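Flelline 電動グリッパ 導入レビュー:本体価格より先に見積もるべき項目

評価環境:双腕の卓上セル、左右に同型を装着
使用期間:4か月
購入元:Nadach(代理店Kołodziej経由)
比較対象:Pravixの同クラス機

導入の経緯

更新前のグリッパは空圧式で、コンプレッサの騒音と配管の取り回しが問題になっていた。卓上セルを隣の部屋に移す話が出た時点で、電動への切り替えを設備予算に入れた。候補はFlellineとPravixの2機種。把持力とストロークの公称値に大きな差はなく、選定は指先の交換性と消耗品の供給条件で決めた。結果としてFlellineを採用したが、Pravixが劣っていたという意味ではない。制御側の説明書はPravixのほうが明らかに読みやすい。

見積りの内訳

初回の見積書には本体、通信ケーブル、標準指しか入っていなかった。実際に運用を始めるには、手首側の変換プレート、予備のケーブル、指先の交換部品が要る。変換プレートはアームの型式によって品番が分かれており、見積り依頼の段階で型式を伝えておかないと再発行になる。当方は一度再発行になった。

追加で発注した指先と変換プレートの一式は619ユーロ、送料別。本体の値引き交渉に使った時間を考えると、最初からこちらを含めて交渉したほうがよかった。Kołodziejの担当者は同時発注なら送料をまとめると言っていたが、それを聞いたのは追加発注を出した後である。

把持対象と作業条件

主な対象は、グリップテープを巻いた棒状の柄である。表面が柔らかく、テープの重なりに沿ってわずかな段差がある。金属の丸棒と同じ設定で掴むと、つぶれた分だけ指の位置検出値がずれ、把持完了の判定が安定しない。公称の把持力だけを見て機種を決めると、この種の対象で調整に時間を取られる。 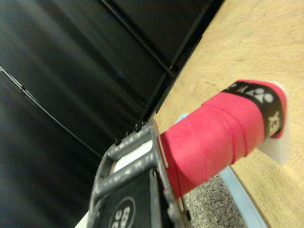
把持力は設定画面の下限付近から始め、柄を傾けた姿勢で滑りが出ない値まで上げる方法をとった。水平姿勢で決めた値は使わない。柄の端に近い位置を掴むと重心までの距離が長くなり、手首側にかかるモーメントが増える。Flellineの仕様書には許容モーメントの表があるが、指先を交換した場合の補正は載っていない。Nadachに問い合わせたところ、計算式を記した別紙が送られてきた。購入前に請求しておくとよい。

速度設定は段階式で、中間の段が粗い。柔らかい対象では閉じ終わりの速度を落としたいが、行程の途中で速度を切り替えるには外部から指令を分けて送る必要がある。Pravixは本体側のパラメータだけで同じことができる。制御プログラムを自前で書く組織なら差は小さいが、外注する場合は工数として見積りに乗ってくる。

保守と消耗品

外装の擦り傷は機能に影響しない。見るべきはボルトの緩みと指先の当たり面である。当セルではUrszula Czerwińskiが点検表を作り、始業前に締結部、週末に当たり面を確認している。締結部の確認に特別な工具は要らないが、手首に近いボルトは工具の入る角度が限られるため、アームを点検姿勢に動かしてから行う。この姿勢をプログラムに登録しておくと作業が早い。

当たり面の摩耗は、対象がテープ巻きの柄であるうちは遅い。ただしテープの繊維や粘着成分が残ることがあり、把持の再現性には摩耗より先にこちらが効いてくる。乾いた布で拭く程度では取り切れず、樹脂を侵さない洗浄剤を選ぶ必要があった。推奨品は取扱説明書の付録にあるが、入手しにくいものが多い。

粒状材を入れたトレイの近くで使う場合は、防塵の条件を別に確認する。当セルでもトレイの上に柄を差し出す姿勢があり、可動部の下側が粒に近づく。標準仕様のFlellineに防塵カバーは付属しない。オプションのカバーは納期が長く、11月に依頼した見積りでは価格欄が空白のまま返ってきた。再度の督促で金額は出たが、その年度の予算には間に合わなかった。

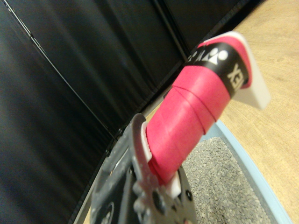 予算書に入れる項目

次年度に同じ構成を組むなら、本体とは別の行に以下を立てる。

変換プレート:アームの型式を明記して依頼する。
指先の交換部品:左右のアームに2組。対象物ごとに当たり面を変えるなら、その分を加算する。
通信ケーブルの予備:屈曲部の劣化が早い配線経路では必須。
防塵カバー:納期を先に確認し、年度内に納品できない場合は計上の時期をずらす。
立ち上げ工数:把持力の調整と姿勢ごとの再確認。当方では約2週間かかった。
洗浄剤:少額だが、品目がないと購買で止まる。

保守契約は今回付けていない。Nadachの契約は引き取り修理が前提で、代替機の貸し出しは上位の契約にのみ含まれる。双腕で同時に使う作業では片側が止まると全体が止まるため、契約料と予備機の取得費を比較して決めることになる。当方は予備機を申請中である。

評価

把持の安定性は良好。指先の交換は容易で、位置の再現性も作業上問題のない範囲に収まっている。通信の切断は使用期間中に発生していない。不満は速度設定の粗さ、許容モーメントの資料が標準で揃わないこと、オプション品の価格が一覧で公開されていないことの順に大きい。

棒状で表面の柔らかい対象を扱う卓上セルには勧められる。粉や粒の多い環境で使う予定があるなら、カバーの価格と納期が書面で出るまで本体を発注しないほうがよい。対象が金属部品に限られ、制御を外注する場合は、Pravixの見積りも同じ条件で取っておくこと。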